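11 Sep 2020, teleop bench, sim only

Continued the coffee task with Jolán on the second controller. The goal for the week is 513 good demonstrations, and then we start the training. Today I changed the reset, because before it the arms came back too low and the next operator began with a jump in the wrist.

Settings I used: control delay 2 steps, episode limit 1660 steps. Limit 3000 was too generous, people become slow when they have time - me also.

Notes for the next operator:
Keep the right hand still when the left one works. If both move, the small corrections get mixed and the replay looks nervous. Open the fingers fully before you go up. Press "discard" at once after a bad grasp, do not try to save it.

I still don't know how to score an episode where the pod is in but the lid stays open. 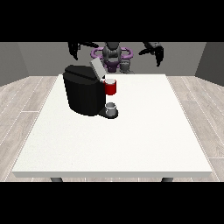 Cillian Geraghty thinks we should keep such episodes and label them as partial, the policy can learn the first half from them. I am not sure, but I made a separate folder for it.

To do: ask Borislav for the replay script, check the lid hinge friction.

Recent entries
Gripper offset, second try
Controller drift after lunch
Pisero export format
Drawer task, first demos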